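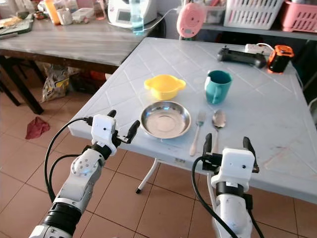 Table Setting, Fall Term: Gallery from the Zadby Robotics Club

Welcome to our fall gallery! If you followed the club last year you know we spent most of it on line followers and a very stubborn maze. This fall we went in a completely different direction and asked a two-armed robot to handle the dishes. The project is called Jutis, it started in the first week of October, and the club has been hooked on it ever since.

The task sounds small. There is a bowl, a plate, a mug, a fork and a spoon on a folding table, and the robot has to move them into a proper place setting. Any five-year-old can do it. We have now recorded 164 runs and we are still finding new ways for a fork to end up somewhere it shouldn't be. It's the most fun we've had in this club.

The pieces

Yellow bowl, two side handles. Everybody's favorite, and the first thing any new member gets to try. The handles stick out flat on both sides, so one arm can take one handle while the other arm gets out of the way, or both arms can lift together if you're feeling brave. The color helps a lot too -- bright yellow on a pale tabletop is about as easy as it gets for our vision code.

Steel plate. Round, shallow and very shiny. The polished middle reflects the ceiling light, and our first detector was convinced the reflection was a separate object. It would report a plate and a "small bright plate" sitting on top of it. We fixed this with a better mask and a lot of patience, and the small bright plate is now the unofficial club mascot.

Teal mug, white inside. The handle is the whole story. In our standard starting layout it faces left, toward the bowl, and that leaves the gripper a narrow gap to work in. Turn the handle the other way and the task gets noticeably easier, so of course the team voted to keep it facing left.

Fork and spoon. Side by side to the right of the plate, heads pointing away from the robot. These two are the hardest items on the table by a mile. They lie nearly flat, and black gripper fingers coming down on thin metal want to push it along the tabletop before they can pinch it. Our best trick so far is to go for the handle near the neck and close slowly.

The robot

Two arms, white links with black joint rings, both reaching in from the same side of the table. We named them Esum (left) and Poon (right) during a pizza break, and the names stuck so well that they're in the code now. If you read our logs you will find lines like "Poon waiting for Esum," and yes, that's a real state in the program.

Each arm ends in a two-finger gripper. The fingers open wide, which is great for the bowl and a bit nerve-racking next to the mug. A lot of our October meetings went into teaching the arms to open only as far as they need to when something breakable is close by.

Cables! We love them and we hate them. They loop down alongside the arms, and every motion plan has to leave them some slack. One of our newer members wrote a little check that stops the wrist from turning too far in one direction, and it has saved us from a snag more than once. Excellent work for a first pull request.

How a run goes

Before every run we set the table by hand. Plate at the front, bowl behind it, mug to the right of the bowl, cutlery to the right of the plate. Small differences are fine and even welcome, as the robot should cope with a plate that sits a finger's width off.

Then both arms move to the ready pose, grippers open, and whoever is on the keyboard calls out "hands clear." No one reaches over the table after that. We're strict about this one, even when the fork is obviously crooked and your fingers are itching to fix it.

A run is limited to 90 seconds. In the beginning we never got past the bowl before the timer went off, and the first time the mug made it too, there was shouting. Our fastest complete setting stands at 38 seconds, with the spoon upside down. We argued for a good while over whether that counts. It counts.

Things we learned the hard way

Light matters more than code. The same program that worked beautifully after lunch fell apart in the evening, all on account of the plate. Now we write the lighting in the notebook along with everything else.

Two arms are not twice as fast. For the first few weeks they mostly got in each other's way! Splitting the table into a left half and a right half helped, and letting the arms trade a piece in the middle is our goal for spring.

Save your logs with sensible names. "final_test_new_2" was a good run, and we will probably never find it again.

Come and see it

We're running Jutis live on Saturday, November 25, 2023, in the Zadby workshop, from late morning until the pizza gets there. You can set the table yourself in any layout you like and watch what Esum and Poon make of it -- we'd love to see some arrangements we haven't thought of. Members will be there to explain the code, the grippers and the story of the small bright plate.

New members are welcome all year, and no experience is needed. Several of us had never written a line of code before the fall term. Bring a notebook and closed-toe shoes, and if you own an interesting spoon, bring that too.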